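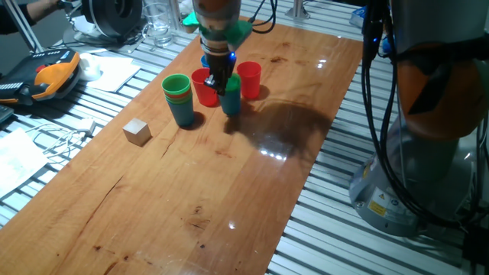

Drirkcombe Portable Audio and Players Club
Minutes of the December meeting, upstairs room, 7.30 pm

In the chair: Kamlesh Sisodia
Minutes: Dušan Holub
Present: 19 members, which is our best winter turnout yet. Apologies were received from the Jerkham members, who were stuck behind the roadworks and sent their good wishes by text.

1. Minutes of the last meeting
Agreed, with one correction. The player shown by Mrs Meijer had a 30-pin socket and not a mini USB one as written. Dušan apologised and has changed the copy in the folder.

2. Matters arising
The box of spare earphone pads has been found in the cupboard under the stairs. Members are welcome to help themselves. The large ones are going fast!

Kamlesh has had a reply from the library and we can use their display case for the whole of next spring. This was greeted with real delight. It locks, it has its own lights, and it will hold a good forty players if we use both shelves. Offers of items to Kamlesh, please, with a short label (make, year if known, and one thing you love about it).

3. Battery evening
The battery evening was a great success and everyone wants another. Eleven players came in and nine went home playing music, including a hard-disk model that had been in a loft in Ovetby for years and still had its owner's entire collection on it – 1703 tracks, every one of them intact. There was a small cheer when the first song came on.

Two players could not be finished on the night. One needs a new ribbon cable, which Dušan has ordered. The other has a swollen battery and has been put in the metal tin until it can go to the recycling centre. Members were reminded not to prise at a swollen battery at home, however tempting it looks. Bring it along and we will deal with it together.

4. Money
We have £227 in the account after paying for the room. It was agreed to spend up to £40 on a second set of plastic opening tools and some decent tweezers, as there was a queue for the tweezers last time.

5. Listening test
Kamlesh played the same four pieces on three players through the same headphones, with the players hidden under a tea towel. Members wrote down their favourite. The oldest player won by a clear margin, to much laughter from those who had been telling us so all year. Mrs Meijer felt the volume had not been matched closely enough and she may well be right, so we shall do it again with a meter. Suggestions for music are wanted, and something with a solo piano would be lovely.

6. Moving music to a new computer
A long and very useful talk. Several members have old libraries they can no longer sync. Dušan went through copying the files straight off the player first, before plugging it into anything that offers to "set it up", and then checking that the copies play. He has written this out on one side of paper and will bring more copies next time. Anyone who would like to sit down and do it with somebody should put their name on the sheet by the door.

7. Swap table
Agreed for the next meeting. Around 300 leaflets are being printed and the Jerkham members have kindly offered to take a bundle. Please wipe your own files from anything you bring to swap, and say plainly if it has a fault. Chargers and docks are welcome too.

8. Any other business
A member asked if early phones with music keys count as players. Opinion was split and the chat went on happily for some time. They will be allowed in the display case if there is space.

Actions
Kamlesh: confirm dates with the library, find a sound meter
Dušan: ribbon cable, tools and tweezers, more copies of the copying sheet
All: labels for the display case, music suggestions

The meeting closed at 9.20 pm. Next meeting in the same room, doors open from 7 pm for setting up the swap table.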